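Bench Technician, Network Accessories (part-time)

Gruna is hiring two part-time technicians for its test bench in Nikcombe. The job is checking small network accessories before they are packed and shipped to schools and offices: splitters, couplers, compact switches, wall plates and patch cables. The position starts in October and runs through the winter, with a chance of renewal.

You will work at a table for most of the shift. Each unit comes to you out of its tray. You look over the housing for cracks and marks, check that the ports are clean, plug in a cable, confirm that the latch clicks, run the link test and write down the result. Units that fail go back in a separate tray with a tag saying what went wrong. A normal batch is 300 units, shared between the people on shift. 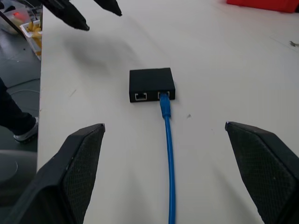
Small black unit with two Ethernet ports, blue cable in the right-hand one.

Most of the units are small and light, but the work calls for steady hands and good close-up vision (glasses are fine). Cable latches are easy to break if you pull on them at an angle, and we will show you how we want them released. You do not need a background in networking. If you have wired a house, set up an office or worked in a repair shop, please mention it.

What we ask for:
Able to sit or stand at a bench for 3 hours with a short break
Able to tell cable colors apart, as we sort by color
Clear handwriting and basic computer skills
Reliable transportation to Nikcombe, as the bus stops running early in the evening

Hours and pay: Shifts are in the afternoon, Monday through Thursday. Pay is $17 an hour, including training time. We pay every second Friday. Parking is free behind the building; use the Cuesta Street entrance, because the front lot belongs to the dental office.

Training takes two shifts. You will learn the Plolter log, the program we use to record serial numbers and test results, and you will work alongside one of our current technicians until you have finished a full batch.

To apply, send a resume or a short letter about your work history to Kátia Pimentel, bench supervisor, at the Gruna office. Tell us which afternoons you can work and the earliest date you could start. No cover letter is needed if you send a resume. Interviews are held in person and include a short hands-on task with a cable and a test unit.

Posted August 27, 2025. Open until both positions are filled.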